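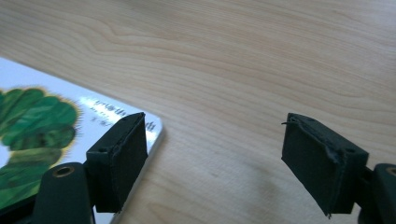 A picture book with a white cover, on the table.

Flor Quintero
Thread on buying used children's books, what I pay, what I skip, and how I keep the house from filling up with them. I've been doing this for six years, first for my own two and now for them plus my sister's three.

We use cookies to remember your settings and measure visits. Accept all / Manage choices

Where I buy: the Skála shop in Tetow, library sales, and boxes from people who are moving. Online lots sometimes. I don't buy single picture books online anymore. Shipping costs more than the book.

The Skála shop has two kids' shelves, one by the register and one in the back room past the maps. The back one is cheaper and less picked over. Everything on the bottom two rows is a dollar.

Library sales: the first hour is dealers with scanners. I go in the last hour, when it's fill a bag for three dollars. The well-known titles are gone by then. What's left is nonfiction, older picture books and a lot of holiday books. My kids read holiday books all year so that suits us.

December is the worst month to buy and January is one of the best. People get new books as gifts and clear the old ones out after.

What I check before I pay, in order. Smell first. If it smells of basement I put it back. I have tried baking soda, cat litter, a week in the sun and a freezer. The smell came back every time.

Then the middle pages. The covers on kids' books tell you very little. The damage is in the middle, where someone pulled a page toward them to see it better.

Then flaps and tabs if it has them. One missing flap is fine with me. A pull tab that has been taped will tear again at the tape, so I leave those unless it's in a bag deal.

Crayon doesn't bother me. Pen doesn't bother me much. Names written inside the cover I like. We have one signed by four different kids from the same family, each one older than the last, and then my daughter added hers.

Board books are different. I look at the corners. If they've been chewed down to gray cardboard I pass, and if the layers are splitting I pass.

Cleaning. Glossy covers get a barely damp cloth and then a dry one. Matte covers get a dry cloth only. For sticker residue I use a little cooking oil on a cotton pad, wait ten minutes, wipe, then a drop of dish soap. Test it on the back first. I took the color off a corner once and that book is still on the shelf with a pale thumbprint.

Torn pages: document repair tape, the thin kind. Regular clear tape goes yellow and then it goes stiff. I have peeled a lot of other people's yellow tape and you usually lose some of the picture with it.

Loose spines on picture books I fix with white glue and a knitting needle. Roll the needle in glue, slide it down the hollow of the spine, press, leave it under something heavy overnight. Chapter books with whole sections falling out I don't fix. They get read to death and recycled.

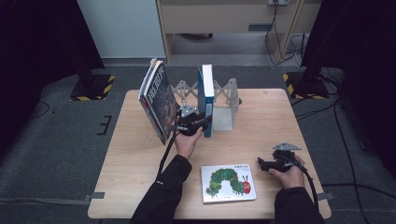 Last changed: December, 4:10 p.m. (reworded the shelf posts, fixed a price)

Shelves. Picture books are tall, thin and slippery and they fall over as a group. What works for us is short runs with a bookend every foot or so, never one long row. The metal ones hold up best here. We had wooden animals before and they just slid along with the books.

I do not sort by author. I tried, and it lasted until dinner. We have animals, trucks, funny, true, and long. "Long" was my son's category and it means anything he thinks I will say no to at bedtime.

Thick books go at the ends of a run and thin ones in the middle. If the thin ones are at the end they curl.

The limit is 80 picture books on the shelf at one time. Past that they stop pulling things out and just ask for the same two. I set 80 after the number had gone well over it and nobody could get a book out without bringing down the one next to it.

Anything over the limit goes into a Birkico box in the hall closet and gets swapped in when the weather changes. I don't announce it. They treat the swapped ones as new, including books they told me were for babies.

Chapter books have no limit because they don't fall over, and because I'm the one buying them for myself half the time.

Costs, since people asked last time. I spent $70 on kids' books last year, all in. Most of that was two moving boxes from a retired teacher across town. The most I paid for one book was $6, for a big atlas with the maps still in it.

About lots from teachers: if you see one, go and get it that day. They are sorted, they have been looked after, and there will be sets. The downside is you will own five copies of something. I gave our extras to my son's class.

About online lots: ask for a photo of the spines. If the seller only shows a pile from above, write back and ask. Most will do it. The ones who won't usually have a pile of fast food giveaways under two good books.

Series. I used to buy every volume I came across, in case. Now I buy the first one and wait. Of the series I collected ahead, the kids finished one and a half.

Reading level stickers: I peel them off. My daughter put back a book she wanted because the dot was the wrong color. She was seven.

Getting rid of them. Good condition goes back to the Skála shop for store credit. They take picture books in spring and fall but are usually full in winter, so call. Middling goes to the little free box at the park. Bad goes to paper recycling, after I pull the covers off the board books, which our pickup won't take.

Don't donate the moldy ones. Someone has to sort those, and one bad book in a closed box gets into the rest.

Each kid has a keep-forever spot. It holds as many as fit between two bookends and they choose. I have no vote. My son's currently includes a manual for a dishwasher we no longer own.

The ones I've kept for myself are four picture books from when I was little, in Spanish, with my grandmother's handwriting in the front. Those are on a high shelf and I read them out loud when someone is sick.

I'll do another one on audiobooks and CDs from the library sale if anyone still has a player. We do. It's in the kitchen.

Comments

Norbert Skála
Correct about winter. We start taking picture books again when the back room is clear. Please bring them in bags you don't need returned.

Fidel Retamal
What brand is the repair tape? The one I bought shows up shiny under a lamp.

Flor Quintero
Fidel, mine had no name on it, it came in a plain box from the art store. It's a bit shiny too. Less so after you rub it down with the back of a spoon.

Kyriaki Triantafyllou
We do the box in the closet too but I forgot about ours for two years and by then they really were too old for all of it. My nephew has them now.

Fidel Retamal
Spoon worked, thanks.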